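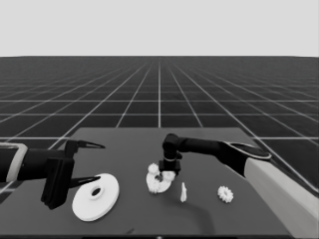
How a Robot Learns to Build with Gears

Do you have a toy with gears inside? Gears are wheels with teeth. When one gear turns, its teeth push the teeth of the next gear, and then the next gear turns too. You can find them in old clocks, in hand mixers and in many bicycles.

Putting gears together is easy for your fingers. For a robot it is quite difficult. The hole in the middle of a gear must go over a thin peg, and the teeth must fit between the teeth of the neighbor. If the gear is a little bit crooked, it gets stuck.

The robot at the gray table has two arms, and each arm has a gripper. A gripper is the hand of the robot. It has no thumb and no little finger, only two jaws that open and close. The left gripper is wide open, near a big white disc with a hole in the center. The right one points down at a group of white gears. A small gear still lies flat on the table, and a little peg stands up near it.

Is it a real table?

No. The table, the gears and the robot live inside a computer. We call this a simulation. It is like a video game, but the computer must also calculate how heavy things are and what happens when they bump into each other. The white lines on the floor make a grid, like the squares in your math notebook.

What is Hivura?

Hivura is a learning kit for schools, made by a small company named Wanum. With the kit, a class can give jobs to a robot in the simulation. You choose a gear, you choose a peg, and you tell each arm where to go. Then you press start and watch.

There are 4 levels. In the first you move only one arm. In the last you must use both arms, and this is where most children begin to shout at the screen. One class in Dusstead tried the last level over 200 times before summer vacation!

What is good, and what is not so good?

Reiko Miyazaki teaches science there, and she likes that a mistake costs nothing. If an arm pushes a gear off the table, you click "again" and the gear comes back. A real robot arm is expensive, and you cannot crash it every afternoon.

But the pictures are all gray, and some children find this boring. The help pages are also written for adults. I had to read the page about pegs 3 times myself.

Try it without a computer

Put a pen standing up in a piece of clay. Take a roll of tape and hold it with 2 spoons, one in each hand. Now try to put the roll over the pen. Your spoons are the jaws of the gripper. Go slowly!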